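How does a town decide where the houses go?

Hi, I'm Keith Wragg, and I'm a town planner. When I tell kids that, they usually ask if I build the houses. Nope! I help work out where houses, shops, parks and roads should go before any builder turns up with a digger.

Let's say a company wants to put 16 new homes in a paddock on the edge of Karnby. First they draw a plan and send it to the council. Then people like me get to be nosy (my favourite part). Where will the rain go when it runs off all those roofs? Is there a footpath to the school? Does a rare frog live in the ditch?

We also look at a special map called a zoning map. It's coloured in, a bit like a colouring book. On ours, yellow means homes, red means shops and green means parks. You can't plonk a noisy factory in the yellow bit without asking first, and the answer is very often no.

Next, the neighbours get a say. They can write us a letter or come along to a meeting on Monday night. Kids can write too! I once got a brilliant letter asking for a wider footpath so two scooters could pass each other, and we put it in the plan.
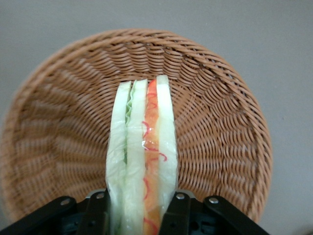
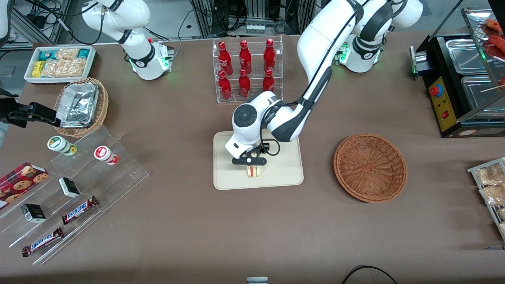 After all that, the council votes. Sometimes it says yes, sometimes no, and quite often it says "yes, but move that road a bit". Then it's the builder's turn, and I go off to look at the next paddock.

Want to try it? Draw your own street with four houses and a park, then work out how everybody gets to the shop.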